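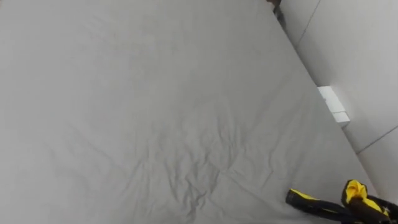
Bedding swap returns to Nirkitdale

The bedding swap is back at the Shawky Hall on 2026-08-26, doors open from noon. Bring clean sheets, pillowcases, duvet covers and blankets, and take home what you can use. You don't have to bring something to take something.

At the June swap we had far too many twin sheets and hardly any queens or kings. If you have larger sizes sitting in a closet, please dig them out. Write the size on a piece of masking tape and stick it to the folded sheet, with the depth of the pocket if it's a fitted one. Plenty of newer mattresses are 12 inches deep or more, and an older fitted sheet made for a thin mattress will pop off at the corners by morning.

A few things we can't take: electric blankets, anything with a strong smell of smoke, and pillows. Small holes and worn spots are fine. Put those in the mending bin by the door and somebody will get a dust cover or a set of cleaning rags out of them.

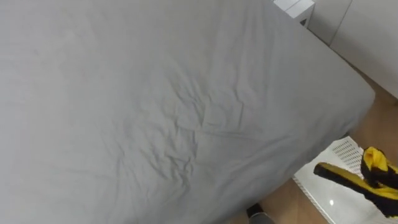 Nesma Kamel wrote in after the last issue to say that we should stop telling people to look only at thread count. She bought an 800 thread count set from an outlet store and found it hot and heavy, and she has gone back to a plain 480 cotton that she has washed every week for years. Other readers have told us much the same. Feel the cloth, hold it up to a window, and pull on the elastic before you decide. If the elastic crackles, it is on its way out - though new elastic is cheap and an evening's work to sew in.

For washing, warm water is enough for most cotton. Go easy on the detergent and skip the softener, which builds up and leaves sheets feeling waxy. Shake each sheet out before it goes in the dryer and again halfway through, or the fitted one will swallow everything else in the load. Take them out while they are a little damp if you want fewer creases, and put them straight on the bed.

Parking is on the Pistitz Street side. The front lot is closed for paving until the end of the month.

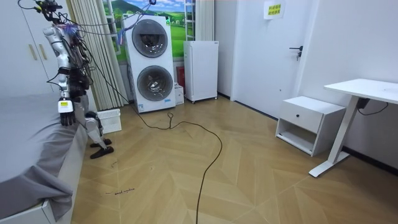 One reader asked whether leftover bedding could go to the animal shelter this time and not into storage. Yes. The shelter takes flat sheets and blankets, but no fitted sheets and nothing with buttons or zippers. We will box those up at closing, and anyone with room in their car for a box or two should speak to the front desk.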